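Progress note for May - gripper comparison, second stage

Hi A-yeong,

You asked for something shorter than last time, so I'll try. The money went mostly on fingers. We now have both sets fitted and tested, the aluminium ones with rubbery pads and the softer moulded ones Gruris sent us, and In-ho has them swapping over in a few minutes with one hex key. I'd budgeted half a day per swap, so that's a nice surprise!

The test itself hasn't changed since the plan you signed off. We use the coloured puzzle pieces (the yellow slotted board, the bars, the cross, the purple one and the black plates) and ask the arm to pick a piece, lift it, and put it back where it came from. Each finger set gets 50 tries per piece on the Bamen controller. So far only the aluminium set has a full set of numbers, and it managed 93 per cent clean picks on the purple piece, which was the one I was most worried about with all its corners and notches. The bars were easy. The black plates are not easy, and I'll come to those.

I've also settled on two camera views, one at the wrist and one fixed and looking into the workspace. I did try to get by with the wrist view alone to save a bit, but once the fingers have closed on something you lose sight of most of what's round it - so the fixed one stays.
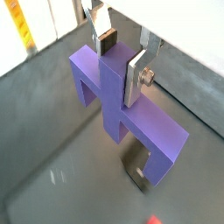
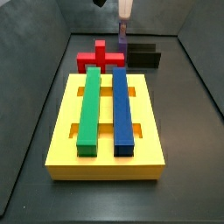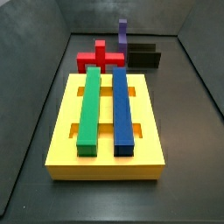 Purple piece: wrist camera first, then two from the fixed camera.

Now the black plates. They stand on edge, one behind the other, and against the dark floor the fixed camera has a hard time telling where one stops and the next starts. In-ho tried turning the exposure up, which washed out the yellow board and didn't help much. I'd like to try a pale mat on the floor before we spend anything on a better camera. If the mat works, the camera money can go back in the pot.

The Macapagal arm has behaved itself. We've logged more than 800 picks with it altogether, counting warm-ups, and changed the pads once. The Prindirura one is still in its crate waiting for a power supply, so the arm comparison slips to the next report - sorry, I know you wanted it in this one.

What I need from you:

- a yes or no on the mat (it's cheap, I just can't order outside the list)
- another 2 weeks on the rig after the current booking ends
- someone to chase that power supply, as my emails are getting nowhere

In-ho is starting the soft fingers on the bars next and will do the purple piece after that. I'll send the raw pick logs separately, they're a bit of a mess at the moment because we renamed the pieces halfway through.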